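Sorting by Simulation

At Westow, the robotics club does most of its work on a screen. The club's entry for the Lonoswood student contest in June is a sorting program, and a program has to pass in simulation before it may be loaded onto a real arm. The task is easy to state: pick small items off a table and put each one in the correct open bin.

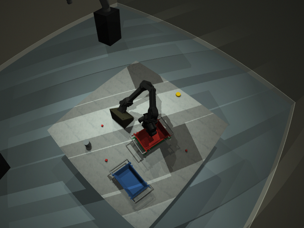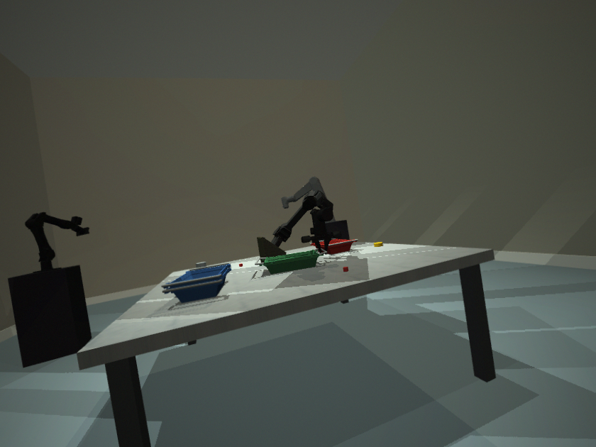 The Lonoswood rules score three things. A placement in the correct bin earns full points, a placement in a wrong bin loses half of them, and an item knocked off the table ends the run. Each run has a limit of 300 seconds. Teams are told the classes of item in advance but not the starting layout, which the software draws at random when the clock starts.

Najwa Srour, who leads the club, split the members into two groups in the fall. One group wrote the planner, the code that decides which item to take next and by what path. The other wrote the grasp routine, which sets the angle of the wrist and the width of the fingers before the arm comes down. The two halves exchange a short message in a fixed format. Srour set that format in the first week and has refused every request to change it.

"If the message changes, both groups stop work for two meetings," she said. "We did that last year."

Last year's program was called Mazza. It took the nearest item first, every time. This kept travel short early in a run and left the awkward items for the end, when little time remained. It also had no way to give up on a bad grasp. In its final scored run, Mazza tried for the same cube until the clock expired.

The new program, Morkix, ranks items by the expected time to grasp and place them, then adds a penalty for any path that passes low over a bin wall. After two failed attempts it moves an item to the bottom of the list. The penalty was set by hand at first. Members now tune it by running batches overnight and comparing the logs in the morning.

By 26 May 2024 the club had logged 2641 full runs. The most common failure was a collision between the fingers and the rim of a bin during release. The arm was opening its fingers too low. Raising the release height cured most of these cases and created a smaller number of new ones, in which a cube bounced out after the drop. The height now in use is a compromise, and the grasp group still disputes it.

Friction is the other open question. In the simulator it is a single number for each surface, and the default value is generous. A cube that stays put between simulated fingers may slide between real ones. The club has begun to vary the number from run to run, within a range measured by dragging a cube across a tabletop with a spring scale. Scores fell when this was introduced. Srour considers the lower scores more useful.

The median run now takes 59 seconds less than it did under Mazza. Part of that gain comes from the new ordering, and part from a bug found in the old code, which paused the arm after each release to wait for a signal that was never sent. The members have not tried to separate the two effects.

The real arm will be available to each team for 6 hours before scoring begins. Srour plans to spend the first of them on calibration alone, with no items on the table. The planner group would like to start sorting sooner, and the schedule was still under discussion when the last batch of runs was queued.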